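### 3.2 Sources for the Miltham franchise petitions

The petition rolls held at Miltham were compiled between the first public meeting of the Women's Franchise League branch and its dissolution seven years later. Of the 2,000 signatures claimed in the branch minutes, 1,955 can be read and matched to a street. The remainder are lost to damp or were entered by mark only. Tambunan's earlier transcription omitted the two supplementary sheets from Lavberg ward, and her totals for domestic servants are therefore too low.

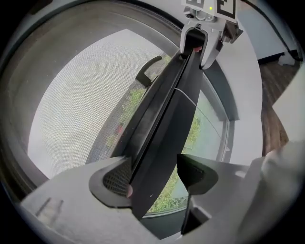

Occupations were coded from the rate books where the signatory was a householder, and from the census in all other cases. Married women were given a separate code even when the roll names a trade. This departs from the practice of Kamel, who assigned wives to the occupation of the husband and so recorded almost no laundry workers.

Ward boundaries were redrawn in June of the fourth year. Signatures gathered before that month were reassigned to the later wards by street, except in Ferik Lane, which was divided between two wards and has been left out of Table 2.

Figure 2. Window and handheld grippers.
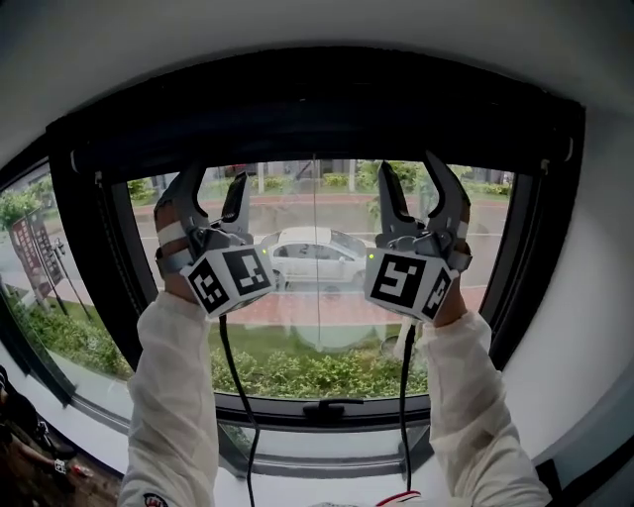

### 3.3 Limits of the signature evidence

A signature shows consent to the wording of a petition on one day. It does not establish membership of the branch, and only the subscription book can be used for that purpose. Canvassers also worked some streets twice, and repeated names were removed only where the address and the hand both agreed.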